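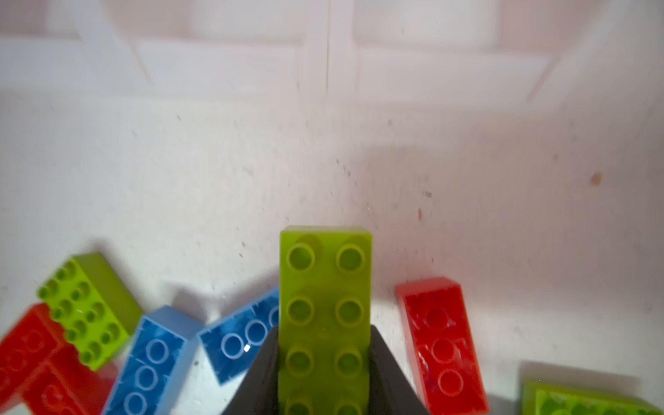 Dridier's two black fingers holding a lime green brick.

Have you ever tried to pick up a toy brick while wearing your thickest winter gloves? It's quite tricky, isn't it? You can't feel the edges, and the brick slips round just when you think you've got it. Well, Dridier has to manage without any feeling in its fingers at all, so the people who look after it have to make sure those fingers are in very good order.

Dridier is a robot arm, and it lives in the sorting room at Orisero, where bricks that children have finished with are sorted by colour so that other children can build with them. Its fingers close on the long sides of a brick, one from the left and one from the right, a bit like your finger and thumb when you pinch a biscuit. Dridier has a little camera near its wrist too, which looks out past the fingers. That is how it can tell a red brick from a blue one (and a light blue one from a darker one, which even some grown-ups muddle up if they haven't had their tea).

Uzma Abbasi is the person who looks after Dridier. Every morning, before any sorting begins, she switches the arm off and waits for the lamp on its base to go dark. Then she wipes each finger with a soft cloth. Bricks that have spent years at the bottom of toy boxes bring all sorts of fluff and dust along with them, and a dusty finger is a slippery finger.

Next she wipes the camera, very gently, with the same sort of cloth you might use for a pair of glasses. After that comes the part Uzma likes best, the pinch test. She turns the arm back on, stands behind the yellow line and asks Dridier to pick up one brick and hold it still while she counts to 32. If the brick stays put, they're ready to start! If it slides, she checks the screws that hold the fingers on, and there are 2 of those for each finger.

Fingers wear out, just like the soles of your shoes. Haris Sandhu, who works in the workshop next door, fits a new pair after every 700 hours of sorting. He writes the date on a sticker inside the cupboard door, and the newest sticker says 2023-06-24. He thinks the next pair will be needed in October, unless everybody clears out their toy boxes over the summer holidays, in which case it might be rather sooner.

Something to try at home: put on a pair of thick gloves and ask a friend to hide a red brick among some blue ones. Can you pick it out using just your finger and thumb? Now try it with a little flour on the gloves (ask a grown-up first, please, and do it over the sink).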